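Questions I get asked about the supper club

I've been running suppers from my front room in Orau for a while now, and the same questions keep landing in my inbox, so I've gathered them up. If yours isn't answered, drop me a line and I'll add it!

So what is it, exactly?
Dinner at my house, cooked by me, with people you probably haven't met. You get 3 courses, bread, and coffee if you're still awake. It's not a restaurant and I'm not a chef (I did two summers in the kitchen at Broltetti, mostly peeling things).

How do I book?
Email me. I tried a booking form once and it ate half the replies, so we're back to email. The list goes out to 332 people and seats fill quickly, usually the same evening. If you miss out, ask to go on the reserve list, as someone nearly always drops out.

Can I come on my own?
Please do! Lots of people do. Malathi Ramasamy came by herself to the spring one and now runs the pudding end of things with me, so be warned.

I'm vegetarian / vegan / can't eat nuts. Is that all right?
Vegetarian is easy, vegan is fine with a few days' notice. With nuts I have to be careful: my kitchen has them in it most weeks and I can't promise there's no trace. If your allergy is a serious one I'd much sooner you gave it a miss and came round for a cup of tea instead.
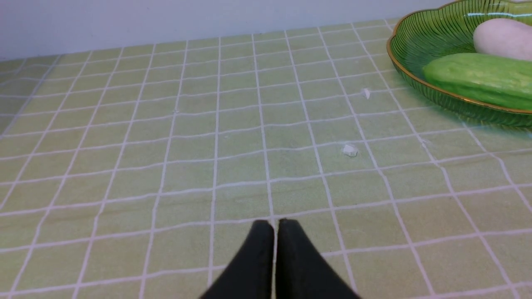 3 min read

What should I bring?
Whatever you'd like to drink, and slippers if you get cold feet (stone floor, sorry). Flowers are lovely but I own 2 vases and one of them leaks.

Where do all the tablecloths come from?
I get asked this more than anything about the food. Mostly the market, a few from Biljana Petek, who was clearing out her aunt's cupboards. I like checks and grids because you can line the plates up without thinking. I wash them at forty and iron them only if my mother's coming.

What does it cost?
There's a suggested amount in each invitation and it changes with the menu. Fish nights are dearer. Put it in the tin by the door, or do a bank transfer the next day, I really don't mind which.

Do you ever do recipes?
Sometimes! The one everybody wants is the bean stew, and the secret is 600 grams of onions, cooked so slowly you'll think you've forgotten them. Farzad Taheri says it needs more lemon. He's probably right, so try it both ways.

Where do I park?
Not outside Krasniqi, the bakery, as they load the van there in the evening. Go round the back by the church and walk down, it's two minutes.

When's the next one?
June, doors at half past seven. I'm leaning towards lamb, but if the broad beans are good I may change my mind, and I'll put the menu in the invitation either way.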